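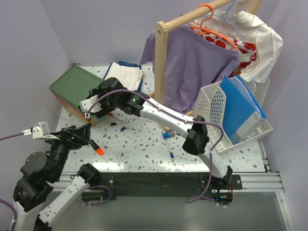

3.2 Materials and layout

The small-room set was put together over a fortnight in July at the Pavside workshop, mostly from household bits we already had. We wanted a surface that looked like the end of a school-holiday afternoon: markers out, cloths folded and put down wherever there was space, clothes hung up because someone had done the laundry and wanted it off the floor. Earlier work on tidying (Rustad and Tapia; see section 2) used bare tables and one class of object at a time. Easy to score. Not much like a home.

Tabletop is white with a terrazzo pattern, chips in grey and brown. Chosen by Siv Rustad after a plain one gave too much glare in the afternoons. The walls are pale lavender. A side effect of the chips is that slim markers are harder to pick out at a glance than we'd expected, and the sorting times in table 4 should be read with that in mind.

Loose items. Markers mainly, slim and standard, with caps in several colours. These get scattered by hand over the middle of the table before each trial, no template. We tried a template first - a sheet of card with holes in it - and people clearly noticed the pattern after a few goes. Pilot sorters also tended to group by cap colour even when told only to clear the surface, so colour grouping is logged but not scored.

Storage. A small green plastic unit with a drawer in the front and a flat, slightly recessed top. Second-hand, came from Everaldo Seixas's spare room, scratches and all. We kept it over the new one ordered from Dahlgren becuase the pilot group treated the new one as something to be careful with. The old one they just used. The drawer handle is a whitish translucent oval, at the middle of the front, and the recess on top matters more than it sounds - several sorters put pens up there and called it done. We count that as half cleared (see 3.4).
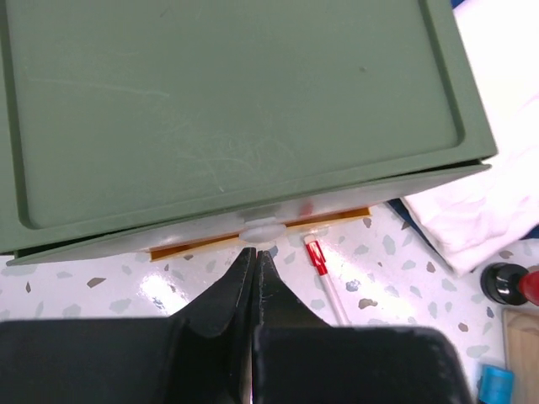
3.3 Soft goods and the rack

The rack is wood, light coloured, one round rail with uprights and a shallow tray at the foot. Tray was an afterthought. It caught a lot of things that would otherwise have been scored as dropped, so for the main run we added a separate code for it, T, meaning left in the tray. Raters disagreed over T more than any other code. Vicente Tapia and Roy Sowerby each went through the same 100 trials and settled the differences by talking them over, which took longer than the trials did.

Garments were picked for contrast. A lavender one near in colour to the walls, a white one with large red flowers, and a plain white one. 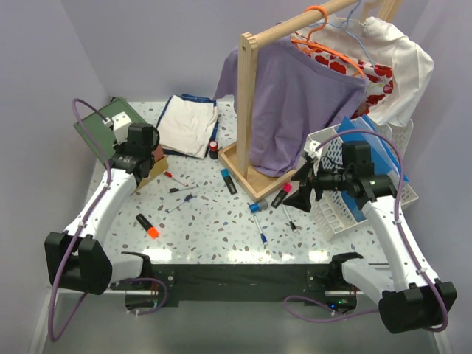
The lavender was the slowest to be dealt with in nearly every session and we put this down to it blending in, though the way it hangs down into the tray probably doesn't help either. Sleeves are a nuisance generally. A sleeve lying across the post was read by one rater as tidy and by the other as not, so the rule now is that a garment counts as hung if its on a hanger and the hanger is on the rail. Where the sleeve goes is ignored.

Folded cloths stay at the back of the table. They are not targets. Sorters were told they could move them and most didn't bother.

Of 400 trials planned, 389 were usable. The losses were mostly timing sheets not filled in, plus one afternoon when the Flaltberg group needed the room. Sessions were capped at seven trials per person after Åsmund Kvam pointed out how sloppy the later ones were getting - order effects are in the appendix. Start layouts were not repeated within a session.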